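We use cookies to remember your settings. Accept all | Manage

Section 2: Oiling and curing your table top

Right, you've got the Ledine top screwed down to its frame and it isn't wobbling (if it is, go back to section 1 and sort the feet out first). Now for the bit I like best! I've done this on my own table more times than I needed to, so this is my way of doing it with a tin of Wavine hard oil.

You'll want the tin, two lint-free cloths, a fine sanding pad and a pair of gloves. Open a window as well, the smell hangs about.

1. Rub the whole top down with the fine pad, always along the grain. Go lightly. You're only knocking off the fuzz.

2. Wipe off the dust with a barely damp cloth and leave the top until it feels dry to your palm. I usually go and make lunch.

3. Stir the tin properly, right down to the bottom. Don't shake it or you'll get bubbles, and they're a pain to get rid of.

4. Pour a small puddle in the middle and spread it outwards with the first cloth. Keep it thin! My first go looked like a glazed bun and stayed tacky into December.

5. Wait ten minutes, then wipe off everything that's still sitting on the surface with the second cloth. Get down low and look across the top towards a window, and any shiny patches will jump out at you.

6. Leave it overnight and do steps 4 and 5 again. 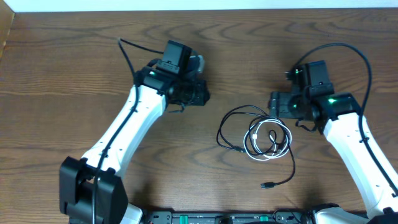 7. Do the edges last, with whatever is left in the cloth. End grain drinks oil like mad, so they may want a third go.

CAUTION: Oily cloths can heat up and catch fire by themselves. Lay them flat outdoors to dry, or soak them in water before they go in the bin. Please don't leave them scrunched up in the shed.

Note: The oil goes on feeling a bit soft for a week or so. Use mats, and keep hot mugs and wet glasses off it. I'd hold off on the Rallis clip-on lamp too, as its clamp can leave a dent.

Note: If you bought the darker Trelport oil, wipe it off after five minutes. It grabs much faster.

Spare feet are part 1431, and the fitting is in section 3.

97 shares | 2 comments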